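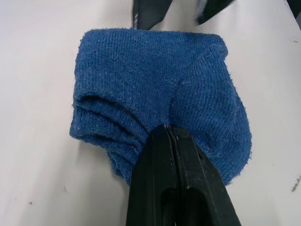
양말의 보풀과 먼지 제거하고 접어서 보관하는 방법

작성일: 2021년 12월 21일

골이 있는 니트 양말이나 안쪽이 타월처럼 짜인 양말은 따뜻한 대신 먼지가 잘 붙고 보풀이 빨리 생긴다. 청색이나 남색 양말은 흰 먼지가 특히 눈에 띈다. 이 글에서는 신던 양말을 세탁하기 전에 확인할 것, 먼지와 보풀을 떼는 순서, 말리는 법, 서랍에 넣기 좋게 접는 법을 차례로 정리한다. 특별한 도구가 없어도 할 수 있고, 한 켤레에 드는 시간은 말리는 시간을 빼면 약 7분이다.

준비물

옷솔 또는 접착식 먼지 롤러
보풀 제거기(없으면 날이 짧은 눈썹 가위)
중성세제
세탁망
마른 수건 한 장
서랍용 칸막이나 낮은 상자

작업은 밝은 색의 평평한 탁자에서 하는 것이 좋다. 짙은 색 양말에서 떨어진 실밥이 잘 보이고, 끝난 뒤 젖은 천으로 한 번 닦으면 정리된다. 천을 씌운 소파나 침대 위에서 하면 떼어낸 보풀이 다시 옮겨 붙는다.

1단계. 뭉친 양말 펴기

벗은 양말은 대개 발목 부분이 말리고 발등 쪽이 접힌 채 뭉쳐 있다. 그대로 세탁기에 넣으면 접힌 안쪽까지 세제가 잘 닿지 않고, 안에 있던 먼지도 남는다.

먼저 발목 입구를 찾아 손가락 두 개를 넣고 말린 부분을 바깥으로 풀어 준다. 그다음 뒤꿈치를 찾는다. 뒤꿈치는 불룩하게 나온 부분이고, 보통 그 옆으로 비스듬한 선이 지나간다. 뒤꿈치를 아래로 향하게 놓고 발끝을 가볍게 당기면 원래 모양이 나온다. 이때 고무단을 세게 잡아당기지 않는다. 늘어난 고무단은 세탁해도 돌아오지 않는 경우가 많다.

2단계. 겉면 먼지 떼기

마른 상태에서 한다. 양말을 탁자에 펴고 한 손으로 발목 쪽을 누른 다음, 옷솔을 골 방향으로만 움직인다. 골을 가로질러 문지르면 섬유가 일어나서 보풀이 더 생긴다. 먼지 롤러를 쓸 때는 굴리지 말고 찍듯이 눌렀다 뗀다. 표면이 성긴 양말은 접착력이 약한 롤러를 쓰는 편이 안전하다.

앞면이 끝나면 뒤집어 바닥 쪽도 같은 방법으로 한다. 바닥은 카펫 털이나 머리카락이 골 사이에 끼어 있을 때가 많으니 핀셋이 있으면 쓴다.

3단계. 뒤집어서 세탁하기

타월처럼 고리가 있는 안쪽 면에는 땀과 각질이 남기 쉽다. 양말을 완전히 뒤집어 세탁망에 넣는다. 세탁망은 절반 정도만 채운다. 꽉 채우면 서로 비벼져 보풀이 늘어난다.

물 온도는 30도 이하, 코스는 섬세 또는 울 코스로 한다. 탈수는 약하게 짧게 한다. 수건과 함께 돌리지 않는다. 수건에서 나온 흰 섬유가 짙은 색 양말에 그대로 붙는다. 섬유유연제는 넣지 않아도 된다. 쓰고 싶으면 표시량의 절반만 넣는다.

손빨래를 할 때는 대야에 세제를 풀고 10분쯤 담갔다가 손바닥으로 눌러 빤다. 비틀어 짜지 말고 마른 수건에 말아 눌러서 물기를 뺀다.

4단계. 말리기

뒤집은 상태 그대로 그늘에 넌다. 집게는 발끝 쪽에 물린다. 발목 쪽을 집으면 고무단에 자국이 남고 물의 무게로 늘어날 수 있다. 두꺼운 양말은 겨울 실내에서 하루 넘게 걸리기도 한다. 12월처럼 창문을 오래 열기 어려운 때에는 선풍기를 약하게 틀어 두면 빨리 마른다. 건조기는 권하지 않는다. 급할 때만 저온으로 돌리고, 조금 덜 말랐을 때 꺼내 널어 마무리한다.

5단계. 보풀 정리하기

다 마른 양말을 다시 바로 뒤집고 손을 넣어 안쪽에서 천을 팽팽하게 받친다. 제거기를 쓰는 경우에는 손 대신 두꺼운 종이를 말아 넣는다. 주름이 있는 곳에 날을 대면 구멍이 난다.

보풀 제거기는 힘을 주지 말고 표면에 띄우듯이 움직인다. 한 자리를 2번 넘게 지나가지 않는다. 뒤꿈치와 발끝은 천이 가장 빨리 얇아지는 곳이므로 큰 보풀만 가위로 하나씩 자른다. 손으로 뜯으면 옆의 실까지 딸려 나온다. 가장자리에 한두 가닥 선 잔털은 그냥 두어도 된다.

빛에 비추어 반대편이 비치는 부분이 있으면 그곳은 건드리지 말고 먼저 기워야 한다.

6단계. 접어서 넣기

두 짝을 겹쳐 놓고 뒤꿈치가 같은 쪽을 향하게 맞춘다. 발끝을 발목 쪽으로 한 번 접고, 길이가 긴 양말이면 삼등분해서 한 번 더 접는다. 네모난 모양이 되면 접힌 면이 위로 오게 세워 넣는다.

한 짝의 발목을 뒤집어 다른 짝을 감싸는 방법은 짝을 잃어버리지 않아 편하지만 고무단이 계속 늘어난 상태로 있게 된다. 얇은 양말은 괜찮고, 두꺼운 니트 양말에는 맞지 않는다.

서랍 칸은 접은 양말의 너비보다 손가락 하나만큼 넓으면 된다. 색이 비슷한 양말은 한 줄에 모아 두고, 짙은 색과 흰색은 칸을 나눈다.

자주 묻는 내용

보풀을 정리해도 금방 다시 생기는 경우
신발 안쪽을 확인한다. 뒤꿈치 안감이 해져 거칠어진 신발은 새 양말도 며칠 만에 보풀을 만든다. 안감 패치를 붙이거나 깔창을 바꾼다.

한 짝만 남은 양말
한 달 정도 상자에 모아 두었다가 짝이 나오지 않으면 창틀이나 블라인드를 닦는 데 쓴다. 손에 끼우고 닦으면 골 사이에 먼지가 잘 걸린다.

세탁 후 뻣뻣해진 양말
세제가 남은 경우가 많다. 미지근한 물에 한 번 더 헹구고, 널기 전에 가볍게 두세 번 털어 준다.

글: Bart Verbeke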